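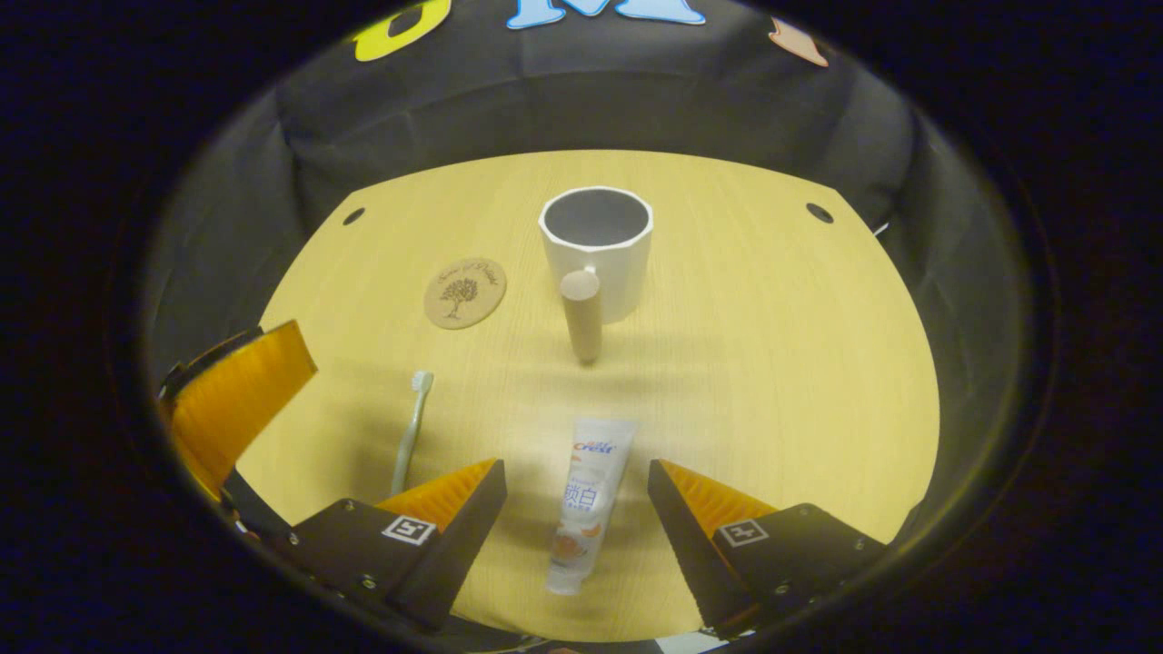

Ticket 532 - Bookings confirmed twice, reminder emails going out at 3 am
Opened by: Osian Probert, Prutholm Pottery Studio
Handled by: Ilir Stojanovska, Vidard Support
Status: Resolved

Osian wrote:

Hello there, and thanks in advance to whoever picks this one up. We've been using the Vidard booking calendar for our evening classes since September and have been very happy with it, so please don't take this as a grumble! Over the last little while, though, people who sign up for the glazing class have been getting two confirmation emails, and then the reminder turns up at 3 in the morning when it should come at 5 in the afternoon. One lovely lady has her phone beside the bed and was not best pleased. I've tried logging out and back in, and I've cleared the browser history as your help page suggests, but no change.

Ilir replied:

Hi Osian, thank you for such a clear write-up, and my apologies to the lady with the phone. I had a look at your account and I think we have two separate troubles that happened to arrive together. Could you tell me whether anyone connected a second calendar lately? I can see one called Karaca in your list and I'd like to be sure before I touch it - I'd hate to remove something you rely on.

Osian wrote:

Ah. That would be me. Karaca was the calendar I set up for kiln firings, and I must have ticked the box to share the class list with it. I'm happy for it to be unlinked, as long as the firings themselves stay put. There are 99 of them in there and I'd cry.

Ilir replied:

No crying needed, unlinking leaves every entry where it is. Take your time with the steps, and have a cuppa handy if you like.

1. Open Settings, then Linked Calendars, and click the small grey arrow beside Karaca. Choose Unlink and keep entries. The other choice, Unlink and clear, is the one to stay away from.

2. Go to Studio Details and check the time zone. Yours was set to one on the other side of the world, so please pick your own city from the list and press Save at the bottom of the page. The little pencil icon doesn't save anything by itself - we've had a few people caught by that.

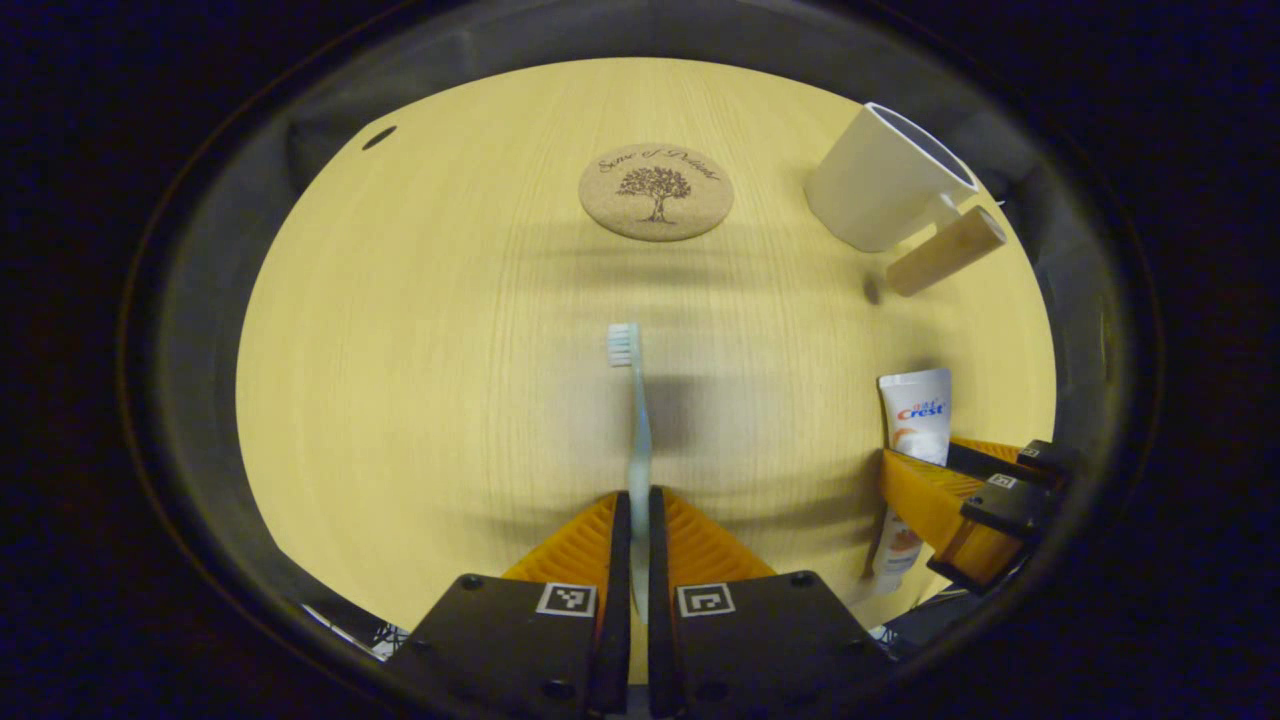

3. Book yourself into the glazing class with your own email address, and let me know how many confirmations you get and what time the reminder is set for.

Osian wrote:

One confirmation, and the reminder says 5 pm. The firings are all there too. Thank you, Ilir, you've been very patient with me. Please go ahead and close this.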